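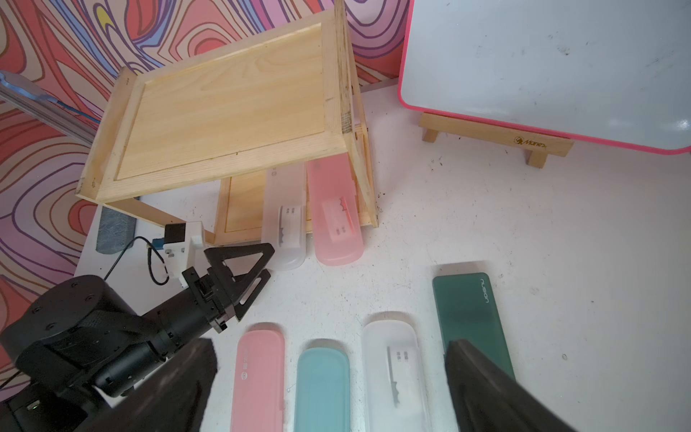 The Zallgate is a small pine desk shelf for the things that otherwise slide around on a work table: pens, brushes, rulers, and the slim plastic cases people keep them in. It has a raised top, a floor at table level and open space between. A pair of slim cases, one frosted white and one pink, can lean against the side board under the top, and longer rows can stay out on the table where you are working. The top is a rectangular panel framed by thin slats. The lower board has a recessed inner frame.

Print this page
E-mail this page to a friend

Material and finish

The Zallgate is made of pine, light in color, with no stain. Pine darkens a little over the years, more on the side that faces a window. Knots and small differences in grain are normal and we do not sort them out. If you want a unit with as few knots as we can find, write that in the order notes and allow an extra week.

We sell two finishes. Plain is sanded only, and you can paint or oil it yourself. Waxed gets a coat of clear furniture wax at the Flindport shop before packing. The waxed one wipes clean more easily if you use ink or poster paint. Both are the same size and take the same parts.

Plain: $62
Waxed: $66

What it holds

The space under the top is meant for flat or narrow items. Slim cases of the toothbrush or pencil type go in on end at a slant, or flat on the floor. A box of staples, a tape roll and a pad of sticky notes also fit, though not all at once with the cases. Keep heavy things on the floor of the shelf and light things on the top.

Clear and frosted cases work well with an open shelf. You can see which one has the pencils in it before you pull it out. With solid colors, give each color one job and keep to it. Assunta De Luca, who assembles most of these, keeps drill bits in a green case and pencils in a pink one, and has done so since before we sold the shelf.

We do not supply cases. Any stationery store has them. 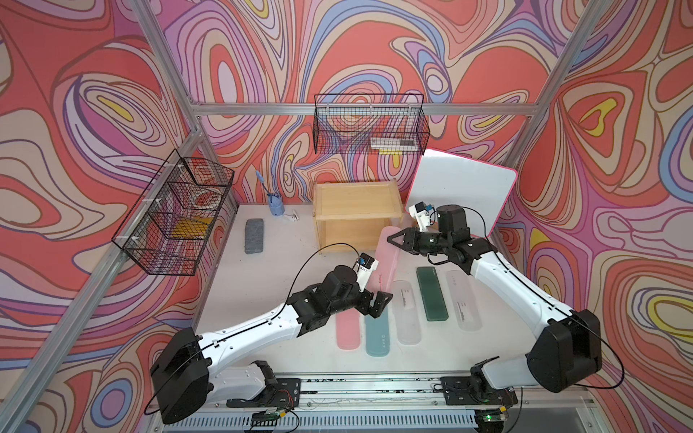
Placing it on the table

Put the Zallgate at the back of the table with the open side toward you. It can go right against a wall. Leave enough clear table in front to take a case out and lay it down flat. If you also use wire baskets, hang them on the wall or on a rail above the table so the floor space stays free. A small whiteboard can lean in the corner next to the shelf. Put the eraser somewhere you can reach without moving anything.

On a smooth tabletop the unit may slide when you pull a case out with one hand. Felt pads make this worse. Use the rubber feet in the parts bag and press them on firmly at the corners of the lower board. Wipe off sanding dust first or they will not stick.

Assembly

The shelf ships flat with 6 wood screws, the rubber feet and a printed sheet. You need a Phillips screwdriver. A power driver is not recommended. Pine is soft and the screw heads will pull in too far.

Stand the side board up and fasten the lower board to it first. Leave those screws slightly loose. Fit the top, check that everything sits square on a flat table, then tighten. If a screw hole strips, put a toothpick and a drop of wood glue in it and let it dry overnight.

The instruction sheet was redrawn in February. Sheets packed before that show the lower board upside down. The recess goes up.

Care

Dust with a dry cloth. For marks on the plain finish, sand lightly with the grain. For the waxed finish use a damp cloth and dry it right after. Do not leave wet brushes standing on either one.

Ordering

Orders go out from Flindport within 3 working days. Schools and offices ordering several units should write to Consuelo Lozano for a shipping quote before paying. Replacement side boards and top panels are sold separately by Lo Presti, who cut the boards for us. Tell them it is for a Zallgate and which finish you have.

Unassembled units may be returned in the original carton. We cannot take back units that have been painted or oiled.

Page updated May 10, 2021

Contact Kullolix | Copyright Kullolix, Flindport. All rights reserved. | Back to top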